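Hollberg House Newsletter
Shared Supply Storage: Revised Arrangements for Residents and Staff

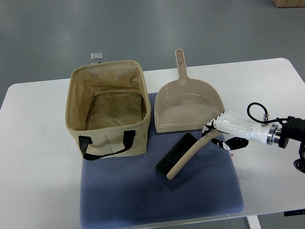

Canvas bins

The Housekeeping Office has completed its review of the supply cupboards on floors 2 through 26. Beginning in March, each cupboard will be fitted with open-topped canvas bins with carrying handles. The bins replace the stackable crates previously supplied by Bulon, several of which had cracked at the corners.

Bins are intended for dry items only: cloths, gloves, spare bags and small hand tools. Bottles of cleaning fluid must remain on the lower shelf in their original containers. A bin that has become stained may stay in use provided the fabric and the stitching of the handles are sound. Bins with torn handles should be taken to the Housekeeping Office in Room 839, where a replacement will be issued.

Dustpans and brushes

Each cupboard will hold one dustpan and one brush. Users are asked to empty the dustpan before returning it and to wipe it with a damp cloth if it has been used in the entryways, where grit is common during the winter. Dustpans are not to be stored inside the canvas bins, as the edges wear through the base panel. A hook has been provided on the inside of each cupboard door.

Work tables and mats

Padded mats are available for the tables in the ground floor workroom. Residents sorting or repairing household items are requested to lay a mat on the tabletop first. Mats may be machine washed on a cool cycle and should be dried flat. They should not be removed to private apartments.

Requests and questions

Rochelle Trevaskis coordinates the supply cupboards and will accept written requests for additional bins. Matters concerning the workroom, including reservations, should be addressed to Niamh Ó Néill. The office is open to callers in the mornings, and extension 29 may be used at other times to leave a message.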